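Itetti 양팔 원격조작 데이터셋 데이터 카드

버전 1.2
최종 수정: 2025년 9월 18일
관리: Adwoa Odoi, Tirta Pasaribu
문의: 저장소 이슈 트래커

개요

Itetti는 탁상 위 소형 생활용품을 트레이와 보관함 사이에서 옮기는 작업을 원격조작으로 시연한 데이터셋이다. 조작자는 리더 암 한 쌍을 손으로 움직이고, 팔로워 암 두 대가 관절 각도를 그대로 따라간다. 모방학습 정책의 학습과 오프라인 평가를 목적으로 하며, 힘 제어 연구에는 적합하지 않다. 손목 힘·토크 값은 기록하지 않았다.

구성

에피소드는 총 600개이며, 이 중 90개를 검증용으로 분리하였다. 분할은 에피소드 단위가 아니라 수집 세션 단위로 하였으므로 같은 세션의 에피소드가 학습과 검증에 나뉘어 들어가지 않는다. 분할 목록은 splits 폴더에 있다.

각 에피소드에는 다음 항목이 들어 있다.
관절 위치(좌, 우)
그리퍼 개폐량(0은 완전 닫힘, 1은 완전 열림)
리더 암 목표값
가슴 높이 시점의 컬러 영상
한국어 및 영어 작업 지시문
성공 여부 표시

작업 환경

작업대는 흰색 상판이며 뒤쪽은 무늬 없는 밝은 회색 벽이다. 두 팔은 작업 영역의 양쪽에서 들어오고 병렬 그리퍼를 사용한다. 물체는 음료 팩, 튜브 용기 등 시중에서 구할 수 있는 포장 제품이다. 용기의 배치는 세션마다 다시 정하고, 세션 안에서는 바꾸지 않는다.
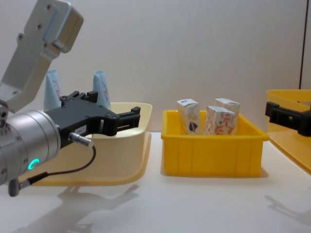 작업 지시문은 세션 시작 전에 정해 두고 조작자 화면에 띄운다. 조작자가 지시문과 다른 물체를 집었을 때는 에피소드를 중단하고 실패로 저장한다. 실패 에피소드도 삭제하지 않으며, success 필드가 false로 기록된다. 학습에 쓸 때는 이 필드로 먼저 걸러야 한다.

수집 절차

조작자는 Dzifa Adjei, Alcides Londoño, Tetteh Fiadzo 세 명이다. 각자 연습 세션을 마친 뒤 본 수집에 참여했고 연습 기록은 배포본에 없다. 에피소드는 두 팔을 대기 자세에 두고 시작하며, 물체를 놓고 그리퍼가 열린 뒤 대기 자세로 돌아오면 종료한다. 수집 소프트웨어는 Vimex를 사용했다.

후처리

영상과 관절 데이터는 기록 시각을 기준으로 맞추었다. 영상 시각과 가장 가까운 관절 값의 차이가 42ms를 넘는 구간은 sync_warning으로 표시하였다. 보간은 하지 않았다. 에피소드 앞뒤의 정지 구간은 잘라냈으나 동작 중간의 정지는 그대로 두었다.

알려진 문제

6월 이전에 수집한 세션은 우측 그리퍼 개폐량의 영점이 어긋나 있다. 완전히 닫힌 상태에서도 값이 0이 되지 않는다. 보정 계수는 calib 폴더에 있으며 로더의 기본 설정에서는 적용되지 않는다.

팔의 그림자가 용기나 작업대 위에 지는 구간이 많다. 색상 기반 분할을 사용할 경우 결과를 확인할 것.

그리퍼에 가려 물체가 보이지 않는 구간에는 별도 표시가 없다.

조작자별 에피소드 수가 균등하지 않다. 조작 습관의 영향을 보려면 operator_id로 나누어 평가하기를 권한다.

사용 방법

로더는 Wundwood 패키지에 포함되어 있다. 처음 쓰는 경우 에피소드 100개로 된 축소판을 먼저 받아 경로와 의존성을 확인한다. 축소판은 학습 분할에서만 뽑았다.

변경 이력

1.2 영어 지시문 오탈자 수정, sync_warning 필드 추가
1.1 우측 그리퍼 보정 계수 추가
1.0 최초 배포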